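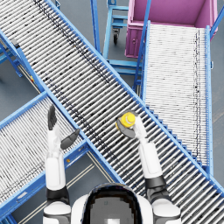

은색 롤러가 촘촘하게 깔린 파란 레일의 컨베이어.

Tondska 피로방지 매트 5개월 사용기

서서 일하는 사람의 발바닥은 불만이 많은데 발언권이 없다. 포장 작업대 앞에서 몇 해를 보낸 내 발도 그랬다. 저녁 여덟 시쯤 집에 와서 양말을 벗으면 그제야 하루치 민원이 한꺼번에 접수된다. 그래서 매트를 샀다. 바닥에 까는 고무 덩어리에 이 돈을 쓰게 될 줄은 몰랐지만, 정형외과 대기실에서 제품 비교표를 만들고 있는 나를 발견한 뒤로는 체면을 따질 처지가 아니었다.

산 곳은 Worken이다. 작업용품을 이것저것 파는 온라인몰인데, 상품평이 2841개 달려 있었고 앞의 몇 쪽은 전부 "배송 빨라요"였다. 매트가 빨리 온다고 발이 덜 아픈 건 아니지만 배송은 정말 빨랐다. 나도 한 줄 보탤 뻔했다.

첫인상은 냄새다. 비닐을 벗기자마자 새 타이어 가게 한복판에 선 기분이 들었다. 설명서에는 "통풍이 되는 곳에 하루 두라"고 적혀 있다. 하루로는 어림없다. 우리 집 베란다에서 나흘을 보냈고, 그동안 빨래는 거실에서 말렸다. 가족 중에 불평한 사람이 있었느냐고 물으신다면, 전부였다.

길이는 94cm. 작업대 앞에 한 사람이 서서 좌우로 반걸음씩 움직이면 딱 맞는다. 문제는 내가 반걸음만 움직이는 사람이 아니라는 데 있다. 테이프는 왼쪽에, 완충재는 오른쪽 끝에 있어서 완충재를 집을 때마다 오른발이 매트 밖으로 나간다. 푹신한 데서 딱딱한 데로, 다시 푹신한 데로. 일주일쯤 지나니 오른발만 따로 피곤했다. 결국 완충재 상자를 옮겼다. 매트를 샀더니 작업대 배치를 바꾸게 된 셈인데, 진작 바꿨어야 했던 배치라 억울하기도 하고 고맙기도 하다.

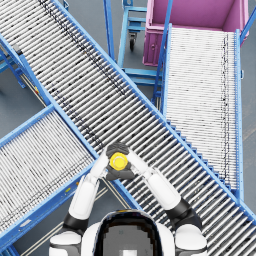 작고 둥근 노란색 물건을 양손으로 맞잡은 로봇. 위에서 본 모습.

쿠션감은 설명하기가 까다롭다. 손으로 누르면 "이게 뭐가 푹신해" 싶을 만큼 단단하고, 올라서면 그제야 조금 내려간다. 처음 며칠은 속은 줄 알았다. 그런데 전에 쓰던 Meesuk 매트가 딱 반대였다. 손으로 누르면 구름 같고, 한 시간 서 있으면 구름이 다 걷히고 콘크리트가 나왔다. 서서 일할 사람은 매장에서 손으로 눌러 보고 고르지 마시길. 손으로 서서 일하는 분이라면 예외다.

무릎 뒤쪽이 당기는 건 확실히 줄었다. 발뒤꿈치는 반쯤. 허리는 모르겠다. 허리는 매트 말고도 원망할 데가 많은 부위라서 이 제품 하나에 책임을 묻기가 어렵다.

가장자리 이야기를 안 할 수 없다. 사면이 비스듬하게 깎여 있어서 발이 걸리지 않는다고 광고하는데, 발은 안 걸린다. 손수레가 걸린다. 바퀴가 작은 수레를 밀고 지나가면 경사면에서 한 번 멈칫하고, 매트가 앞으로 밀리면서 사람만 계속 간다. 뒷면에 미끄럼 방지 무늬가 있지만 바닥에 먼지가 조금만 앉아도 장식이 된다. 아침마다 매트를 들추고 바닥을 닦으면 해결된다. 나는 며칠 닦다가 수레를 돌려서 다니는 쪽을 택했다.

청소는 쉽다. 물걸레로 밀면 끝이고, 테이프 조각이 붙어도 손톱으로 긁으면 떨어진다. 다만 표면이 검은색이라 종이 먼지가 아주 잘 보인다. 상자를 다루는 곳에 검은 매트를 파는 심리를 잠깐 생각해 봤는데, 다른 색은 회색뿐이고 회색은 품절이었다. 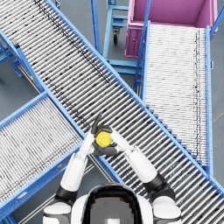 노란 물건을 감싸 쥔 검은 손가락들, 그중 하나는 위를 가리키고 있다.

깔창으로 때우면 안 되느냐는 질문도 받았다. Cludero 젤 깔창을 두 달 써 봤다. 걸을 때는 깔창이 낫다. 가만히 서 있을 때는 매트가 낫고, 둘을 같이 쓰면 물침대 위에서 택배를 싸는 느낌이 난다. 나는 둘째 날 오전에 깔창을 뺐다. 많이 걸어 다니는 일이라면 매트값으로 신발을 사는 편이 맞을 것 같다.

내구성은 5개월 치만 말할 수 있다. 내가 주로 서는 자리 두 군데가 살짝 내려앉았고, 누르면 천천히 올라온다. 모서리 하나는 위로 말리기 시작했다. 고객센터에 문의했더니 "뒤집어서 하룻밤 두시면 펴집니다"라는 답이 왔다. 뒤집어 두었다. 펴졌다. 이틀 뒤에 다시 말렸다. 지금은 그 모서리 위에 테이프 상자를 올려 두고 산다.

좋았던 점
오래 서 있어도 바닥까지 꺼지지 않는다
닦기 쉽다
다리가 저녁까지는 버텨 준다

아쉬운 점
냄새. 베란다가 없는 집이라면 진지하게 고민할 것
손수레와 사이가 나쁘다
말리는 모서리
한 사이즈뿐이라 긴 작업대에는 두 장이 필요한데, 이어 붙이는 부품은 따로 판다

별점은 다섯 개 중에 네 개를 준다. 세 개 반이 내 마음인데 반 개를 못 누르게 되어 있어서 올림했다. 회색이 다시 들어오면 한 장 더 살 생각이고, 그때는 베란다부터 비워 놓을 것이다.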